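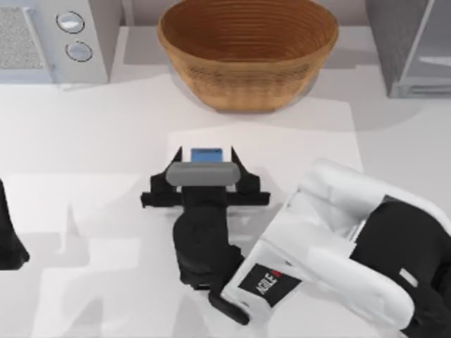

Gear care notes for soccer families, November update. Typing this between practice pickup and dinner so excuse the mess. Most of it is laundry and cleats. Send me yours and I'll add them.

## Cleats

- Bang the soles together outside. Not on the porch, not in the car.
- Let mud dry overnight, then stiff brush. Wet mud just smears into the stitching.
- Newspaper inside, tongue pulled all the way out. Swap the paper before bed if it's soaked.
- No dryer. No radiator either. We lost a good pair of Bondaus that way, sole peeled off at the toe in warmups before the county semifinal.
- Laces go in the wash in a sock, knot the top.
- Leather ones get a thin coat of conditioner every couple weeks. Synthetic, just a damp cloth.

Dinesh Cassim swears by an old toothbrush for around the studs. Same here. Mark the handle.

## Jerseys and socks

Turn everything inside out. Cold water, half the usual detergent. Skip fabric softener on jerseys, it makes them hold the smell.

Grass stains: white vinegar and water, half and half, on the stain for 17 minutes or whatever's left of the show you're watching. Rub with a bit of dish soap. Rinse. Check it BEFORE the dryer or it's in there for good.

Blood, cold water only. Hydrogen peroxide on white socks is fine, but test the colored ones first, the maroon stripe on our away socks went pink on me.

Numbers peeling? Hang dry. Don't iron right on them, put a dish towel between. Lutfa got number 43 to lie flat again with parchment paper and a medium iron, ten seconds at a time. Let it cool before you touch the edge.

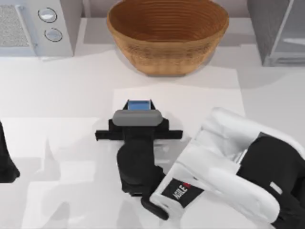 ## Shin guards

1. Pull the sleeves off, wash those with the socks.
2. Shells in the sink with warm water and dish soap. Scrub the foam side.
3. Towel, then stand them up on edge by a fan.
4. Baking soda on the foam overnight if they still reek. Shake it off in the yard.

Don't leave them zipped in the bag. I say this every season and every season I open the bag.

## Goalie gloves

Different animal. Lukewarm water, glove wash or a drop of baby shampoo, squeeze but never wring. Dry them in the shade, palms not touching. Sandamali Roy keeps hers a little damp in a plastic bag the night before a game and says the grip is better. Take them out after the game though, they'll mildew.

## The bag

Empty it. All of it. Orange peels, tape balls, the one sock. Wipe the inside with vinegar water and leave it open by the back door till morning.

Spare kit that lives in the side pocket:

- extra laces
- hair ties
- athletic tape
- two big trash bags (muddy stuff in one, sit on the other)
- a hand towel

## Ball

Soft by the second half? Wet the needle first, always. Dry needle wrecks the valve. Check the pressure printed next to the valve and stop there. Store it inside when it's freezing out.

Jaxon still has my pump. Jaxon, bring the pump to thursdays-thing or just leave it on my step, we need it for warmups.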